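Start | Rundgänge | Audioguide | Karten | Kontakt

4. Stadtrundgang Grutismont einrichten

Dieser Abschnitt beschreibt, wie Sie den Audiorundgang durch Grutismont auf das Leihgerät laden und ihn so einstellen, dass er unterwegs brauchbar ist. Die Werkseinstellungen sind es nach unserer Erfahrung nur bedingt. Der Hersteller Nillasell verspricht eine »lückenlose Führung durch die Vielfalt der Stadt«. Rechnen Sie mit Lücken.

4.1 Rundgang laden

1. Schalten Sie das Gerät ein und warten Sie, bis das Menü erscheint.
2. Wählen Sie »Städte«, dann »Grutismont«. Der gleichnamige Eintrag unter »Regionen« führt zu einer älteren Fassung ohne das Mahama-Viertel.
3. Wählen Sie die Sprache. Die deutsche Tonspur ist vollständig, die französische endet am Tuchmarkt.
4. Bestätigen Sie mit der mittleren Taste. Der Ladevorgang dauert laut Anzeige 12 Minuten. Die Anzeige zählt gelegentlich wieder aufwärts.
5. Prüfen Sie unter »Inhalt«, ob 81 Stationen aufgeführt sind. Fehlen welche, löschen Sie den Rundgang und laden ihn neu. Die Funktion »Reparieren« hat bei uns noch kein Gerät repariert.

Hinweis: Stand der Stationsliste ist der 20. Juli 2024. Spätere Umbauten und Umbenennungen sind nicht berücksichtigt.

4.2 Route wählen

Angeboten werden die Routen »Altstadt«, »Spinnereien« und »Mahama«. Die vierte, »Höhepunkte«, stellt das Gerät selbst zusammen. Nach welchen Regeln, verrät Nillasell nicht; das Ergebnis enthält auffallend viele Parkhäuser.

1. Öffnen Sie »Route« und wählen Sie eine der drei festen Routen.
2. Schalten Sie »Automatische Umleitung« aus. Die Funktion soll Baustellen umgehen, kennt aber nur jene vom April.
3. Stellen Sie das Gehtempo auf »langsam«. »Normal« setzt voraus, dass Sie an keiner Ampel stehen bleiben.

Vorsicht: Zwischen der Jomari-Spinnerei und dem Kanal führt die Route über eine Treppe ohne Geländer. Der Ton weist erst unten darauf hin. Nehmen Sie die Kopfhörer vorher ab. Mit Kinderwagen oder Rollstuhl gehen Sie über die Färbergasse.

4.3 Angaben im Ton einordnen

Manche Erläuterungen sind mit Zurückhaltung zu genießen. Die Jomari-Spinnerei wird als »Wiege der Stadt« vorgestellt, obwohl der Markt deutlich älter ist. Das Jahr 1938, das an Station 40 als Baujahr der Schalterhalle genannt wird, bezeichnet nach der Tafel am Eingang nur den Umbau. Auch der Satz, in Mahama lebten »seit jeher alle Kulturen Tür an Tür«, erklärt wenig. Das Viertel entstand mit den Webereien, und wer dort einzog, kam der Arbeit wegen. Mehr dazu steht im gedruckten Beiheft.

Um strittige Stationen zu kennzeichnen:

1. Halten Sie während der Wiedergabe die Sterntaste gedrückt.
2. Wählen Sie »Anmerkung«.
3. Lassen Sie bei der Rückgabe die Anmerkungen auslesen. Ob sie bei Nillasell jemand anhört, können wir nicht sagen.

4.4 Akku und Rückgabe

Der Akku ist bei der Ausgabe zu mindestens 97 Prozent geladen. Für die Altstadt reicht das, für zwei Routen hintereinander eher nicht, was immer auf der Verpackung steht.

1. Dunkeln Sie die Anzeige ab.
2. Schalten Sie das Gerät in Pausen ganz aus. Im Ruhezustand sucht es weiter nach Satelliten.
3. Geben Sie es mit Kopfhörern und Ladekabel zurück. 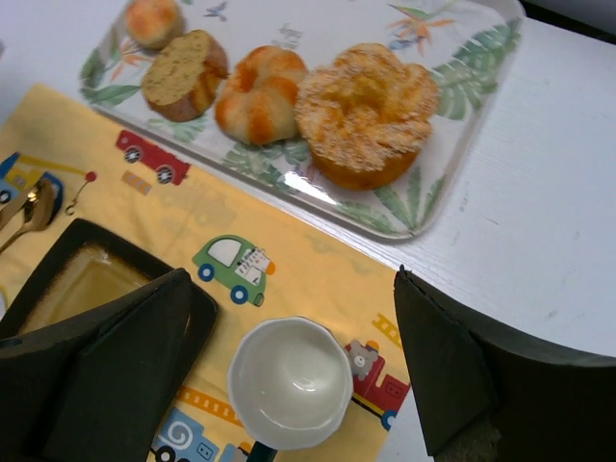

Bleibt die Anzeige nach dem Ausschalten hell, halten Sie die Einschalttaste gedrückt, bis das Gerät vibriert. Ein zweiter Versuch ist oft nötig. Hilft auch der nicht, geben Sie das Gerät eingeschaltet ab und vermerken Sie den Fehler auf dem Leihschein.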